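4.2 Collecting two-handed demonstrations in cluttered homes

Our favorite result from the Camden sessions is how well people handle small, shiny things once they have a gripper in each hand. We recorded 2,000 demonstrations with the Cerstead protocol, 300 of them on translucent or reflective objects, which our earlier depth-based tracker often lost. Operators worked at ordinary tables and left the groceries and packaging where they stood. The busy background gives the visual odometry plenty of texture to lock onto, and we were delighted to see the pose estimates stay steady even when a large part of the view was taken up by the tool itself. 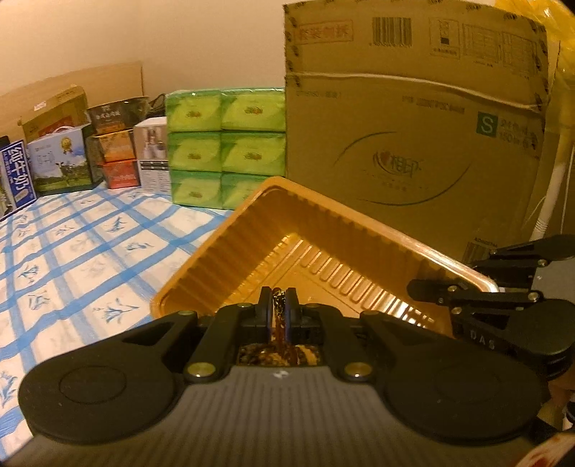

Figure 2. View from one hand-held gripper. A small translucent brown object is pinched between the fingers in front of a gold plastic tray, with the second gripper at the tray's right corner.

4.3 Training on the wrist views

We trained one policy on both wrist views together, with no overhead camera. Each clip was cut to 33 frames around the moment of grasp. Adding the second view helped most on trays and bowls, where the supporting hand tells the policy a lot about what the other hand will do next. That was a happy surprise! The Samonte baseline, trained on single views, had trouble with exactly these clips. Results for the Varkovum split are given in Section 5.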